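Hand-held gripper recall: what failed and what to do now
Plondix project newsletter, 21/11/2024

Ten of the hand-held grippers on the Plondix home collection project have been pulled from use after a pivot screw backed out of a jaw joint during a session at the Ellis site. One operator had a pinched fingertip. The skin was not broken and no treatment was needed, but the same thing could happen again with the same batch, so please read this before you pick up a unit.

The screw in question holds the outer elbow joint of the jaw. When it works loose, the jaw gets a few millimeters of side play and the pads no longer meet square. In the Ellis case the operator noticed the jaw closing crooked, reached over to straighten it, and still had a finger on the trigger. The jaw snapped shut on the other hand.

We went back through the session logs and found that the fault had been building for a while. Closing width on that unit started drifting in August and was put down to worn pads. The pads were changed twice. The joint was never checked, as it was not on the weekly sheet. It is now.

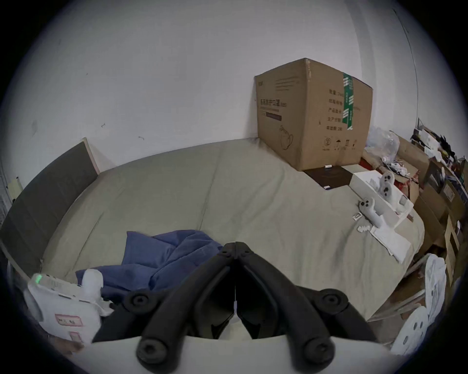 Jistard, who assemble the grippers for us, traced the problem to a change in thread locker. The affected batch has 36 units, all with serial numbers ending in P. Of the ones tested so far, seven had at least one screw that could be turned with finger pressure on the driver. The other batches use the old compound and have passed, but they will get the same check anyway.

Bedroom and storage tasks seem to be harder on the joints than kitchen ones. Cloth and bedding drag the jaws sideways, and people tend to lean on the tool when they reach across a mattress. Jistard will repeat the endurance test with a side load added. The first test only opened and closed the jaws straight.

Until further notice:

Check every pivot screw before each session, both jaws, with the driver in the kit. If one moves, tag the unit and send it back. Do not retighten it yourself.

Never straighten a jaw by hand while the trigger hand is on the grip. Set the tool down first.

Stop and recalibrate if the closed jaws show a gap at the tips. Recordings made with a crooked jaw are no use to the training team, and around 70 episodes from the Ellis unit have already been thrown out.

Replacement pads from Plastum are still fine to use — they had nothing to do with this.

Repaired grippers will come back with a dab of yellow paint across each screw head. A broken paint line means the screw has turned, and the unit goes back in its case. Return labels are in the lid pocket of the kit.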